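Home Shop Bats Balls Tables Delivery Contact

February - by the Clustanar shop team

Duvitz Club 7 Table Tennis Bat

We have sold a good many bats over the years, and the Duvitz Club 7 is the one we keep coming back to when someone rings up and says they want "something decent, but nothing silly". It suits the player who has outgrown the bats in the box set at the holiday cottage, and who would like a bit of spin on the serve without the ball flying off into the curtains every other shot.

The blade is made for control first, with enough speed left over for a proper smash when the chance comes along (and it does come, even to those of us who play mostly on Tuesday evenings after a big tea). It weighs 147 grams before the rubbers go on, so it doesn't tire the wrist over a long match. 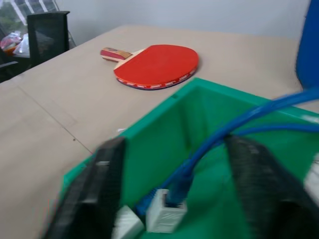
Red rubber, layered wood handle with red and brown bands.

Please do wipe the rubbers with a damp sponge after playing and let them dry flat - a bat that lives at the bottom of a sports bag soon loses its grip. If you'd like a case, the Stanix zip cover fits nicely and has room for a couple of balls. For a livelier feel, have a look at the Bíró Attack, though we'd say give yourself a season with this one first.

Order code 331. Spare edge tape is sold by the strip, or on a roll for clubs. We can do club orders of up to 100 bats with a little notice, so do drop us a line and we'll work out a price for you.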